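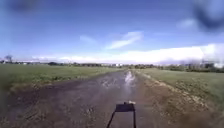 Settimio Valentini pede desculpa pela voz rouca e começa a falar de costmaps antes de eu ter ligado o gravador. Trabalha no Stamwood, o pacote de navegação que a Fabbri usa nos seus robôs de exterior, e eu tinha-lhe prometido que não perguntava nada sobre rodas nem baterias. Só software. Cumpri, mais ou menos!

Comecei pelo óbvio: o que é que o planeador faz quando encontra uma poça? "Depende de quem lhe diz que é uma poça", respondeu. "A água reflete o céu, e para a rede aquilo era céu. Tínhamos um bocado de céu no meio do caminho e o planeador, coitado, achava que o mundo acabava ali."

A solução foi menos elegante do que eu esperava (ele próprio se riu). Em vez de treinar tudo de novo, a equipa acrescentou uma classe "reflexo", com custo alto mas não infinito, e 300 imagens anotadas à mão em dezembro. "O robô pode atravessar, só que prefere não o fazer. Se não houver alternativa, baixa a velocidade e vai."

E a gravilha? Essa dá outro tipo de chatice: a odometria visual agarra-se a pontos que são todos parecidos uns com os outros. O Clarel, o módulo que funde a câmara com a unidade inercial, descarta agora as correspondências duvidosas e fica com 32 por imagem, no mínimo. Abaixo disso, confia na inércia durante uns instantes — e Settimio faz figas. 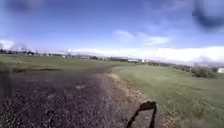
Brellitz, que leu o rascunho desta conversa, discorda do limite fixo: diz que devia variar com a velocidade, porque devagar se vive bem com menos pontos. Levei a objeção a Settimio. "Tem razão", admitiu, "mas um número fixo eu consigo depurar às duas da manhã."

Perguntei ainda pelas ferramentas, que é a parte de que gosto mais. Cada percurso fica gravado e volta a correr no simulador sempre que alguém mexe no código. São 287 testes, e o mais teimoso continua a ser o da sombra do próprio robô, que o detetor tomava por um obstáculo que andava sempre à frente dele. "Nunca o apanhava, claro. Ia a travar o caminho todo."
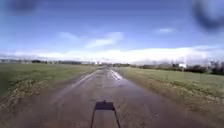 O que vem a seguir

Para já, quer um ciclo de planeamento de 100 milissegundos, mesmo com o mapa cheio. Depois, talvez, deixar que o robô se lembre dos sítios onde patinou — "uma memória de lama", chama-lhe ele. Fiquei de lá voltar quando houver código para mostrar.

Artigos relacionados
Costmaps explicados sem pressa
Simular ou gravar? Duas formas de testar navegação
Odometria visual em pisos repetitivos

Última atualização: 29 de janeiro de 2020

Contacto | © Todos os direitos reservados | Voltar ao topo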